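Notes for the **Mercado** toy set: plush sorting and boxing, all 36 toys of it! Noemi Ferreira started the list and Tsion Ayele keeps it tidy, so ask either one if a name looks odd.

## What's in it

- Big plush, small plush, and a few in-between ones we argue over
- One text file per toy, with colors, parts and any patches
- `boxing.csv`, which says which carton each toy goes to

## Naming

Color of the body first, then the next biggest color: `turquoise-pink-01`. Please don't name them after animals (we tried, and got 9 different guesses for one toy).

## Setup

Spread the green cloth over the table, set an open carton on it, and lay out one toy at a time. Soft, floppy shapes are the best part of this set, so leave them lying however they land!

## To do

- [ ] Finish the seam notes for the two-tone toys
- [ ] Merge the Skerkemitz list (2 files left)
- [x] Fix the spelling of "coral"

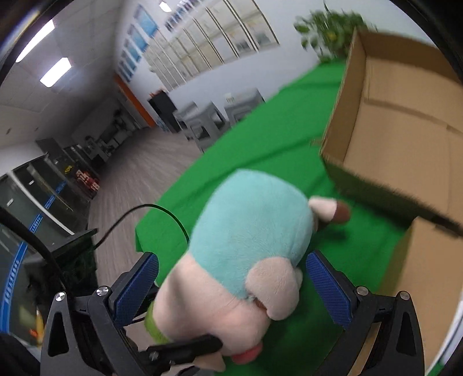
*Last changed: June, by Tsion*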